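Visit report: the practice kitchens at Brisgate
2 April 2024

The Brisgate training center opened its doors to visitors for one day this spring, and I went along with a small group from our housing association. We are fitting out a shared kitchen in our own building and wanted to see how other people had set one up. Brisgate runs cooking and home skills courses for adults, many of whom have just moved into their first place or are learning to manage again after a long stay in the hospital. The kitchens are meant to feel like kitchens in ordinary apartments.

We got there by bus from Palamarchuk station. The ride takes 15 minutes and the stop is right outside the gate. There is parking for visitors, but it was full when we arrived and people were leaving their cars along the side street. Sign-in was at a table in the lobby, with name stickers and a floor plan on one sheet of paper. The plan was a little out of date. It still showed two storage rooms that have been knocked together.

The building used to belong to Rollinard, a firm that made shelving for stores, and moved out in December a few years back. The conversion took longer than planned. The heavy doors to the old loading area are still there, and so is the freight elevator, which now carries grocery deliveries. Total floor space is 3,229 square feet, most of it on the upper level. That is smaller than I had pictured from the website, but it is well used.

The tour began in the classroom, where the staff explained the courses. Each one runs for several weeks and starts with simple things: reading a label, storing rice and flour, washing a cutting board, and knowing when leftovers should be thrown out. People cook from the first session on. The center had 223 people through its courses last year, and there is a waiting list for the evening groups. They charge a small fee for ingredients and nothing else.

From there we went to the kitchens. They are laid out as separate bays with counters at standing height, and one has a lower counter for people who prefer to sit. I measured the standing counter against my hip and it is close to what I have at home. The counters are pale with a speckle in them. One of our group asked about stains, because we had been looking at something similar, and was told that turmeric is the worst and should be wiped up right away.

The center has kept the equipment simple on purpose. Staff told us that the first plan had a long list of appliances, and most of it was crossed off once they asked students what they owned. A rice cooker stayed on the list because so many of the students use one every day. Food processors came off it. If a recipe needs one, the recipe gets changed.

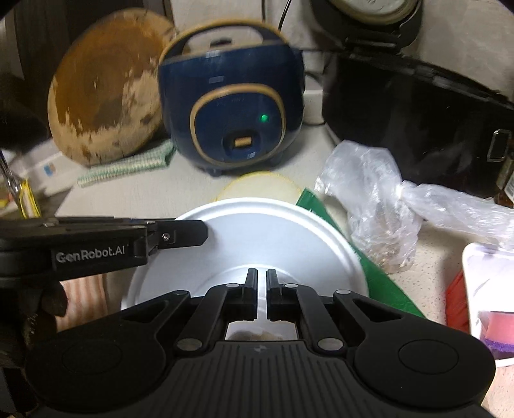 Plates were another thing they had thought over. Large ones are good for teaching people to serve food, with room to set things down and see how much there is, but they take up a lot of space in a dish rack. We have the same problem with our rack at home, and I noted down that a bigger rack should go on our list before any more dishes do.

Cutting boards get stood upright after washing so that air can reach both sides. We were told that wooden ones wear unevenly and that this is fine as long as they are kept clean and have no deep cracks. The staff oil theirs every so often. I asked how often that was, and the answer was when they look like they need it.

Storage was the weak point for me. Dry goods are kept in a room down the hall, so students have to fetch what they need before they start and put it back at the end. This does teach planning, but it also means a lot of walking back and forth, and anyone who forgets the salt has to go and get it. For our building I would want at least one cupboard of basics in the kitchen itself. Bags of opened food were discussed too. The house rule is to tie them or clip them and write the date on tape. Most people tie them.

Lunch was in the common room on the ground floor. It was soup, flatbread and a rice dish, cooked by one of the daytime groups, and there was enough for second helpings. The flatbread went first. The rice was good and had been seasoned with more pepper than I am used to. Coffee came out of a machine from Jatico, which worked well but was slow, and the line reached the door. Tea drinkers had a kettle and did better.

After lunch there was a short talk on costs. The figure I wrote down was 500 dollars a year for replacing small items such as peelers, wooden spoons, cloths and oven mitts. Cloths are the largest part of that. They are washed hot and wear out fast, and some simply leave the building. We had left cloths out of our budget completely, so that talk was useful.

The last stop was the laundry corner, where the cloths and aprons are washed. It is a narrow space with a fold-down table, and only half of our group could get in at a time. The other half waited by the freight elevator and talked about shelving – there are still some Rollinard brackets on the wall there, and they look as strong as ever.

For anyone thinking of going, the center plans another open day in December. Wear comfortable shoes, as there is nowhere to sit between the classroom and lunch. Take the bus if you can. The notes on counters, dish racks and the yearly budget will go to our building meeting, and I have a copy of the floor plan with the wrong storage rooms crossed out for anyone who wants it.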